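Drolleo Gethin Kicking Net: Review

Reviewed by Wagner Evangelista
January 17, 2018

The Gethin is a sideline kicking net for football, sold by Drolleo to high school and small college programs. It replaces the older Misten model, which had a fixed steel base and needed a pickup truck to move. The new one folds, weighs less and costs $395. We used it from June through the end of the season with one varsity kicker and one punter.

Setup

The frame is made of fiberglass poles that slot into a pair of steel feet. One person can put it up, though the top crossbar goes on more easily with a second person holding the far side. The joints are color coded. The coding wears off where the poles rub in the bag, and by October we had marked ours again with paint pen.

The net clips on with plastic hooks. Two broke in cold weather. Drolleo sells spares, but the bag should include a few.

Performance

For placekicks from a holder, the net takes the ball cleanly and drops it within a step or two of the base. The pocket is deeper than the Misten's and we had very few balls bounce back at the kicker. Punts are less tidy. A punter with a high leg swing will send some over the top bar unless he stands close, and standing close changes his drop. We ended up having the punter work at half effort on the sideline and save full swings for the field.

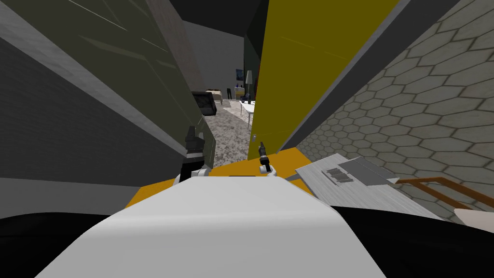 Olive-green and yellow panels, with an orange-yellow surface below.

Wind is the main weakness. The base has loops for sandbags, which are not included. Without weight the net walks in a moderate breeze, and it blew over in two games before we bought bags. With 200 pounds spread over the feet it stayed put for the rest of the schedule.

Durability

Our kicker kept a log and recorded 317 kicks into the net before the first tear, a small one near the lower left hook. We closed it with cord. It has not spread. The poles show surface scratches and no cracks. The carry bag is the worst part of the kit: its zipper failed in the second month.

Compared with the Nadeo

The Nadeo net is taller and handles punts better. It also takes longer to put up, and the base does not come apart, so it is a poor fit for away games. A team that leaves its net at the home field should look at the Nadeo first.

Rating

Good for placekickers and for teams that travel. Budget for sandbags and a better bag. Punters will want more height.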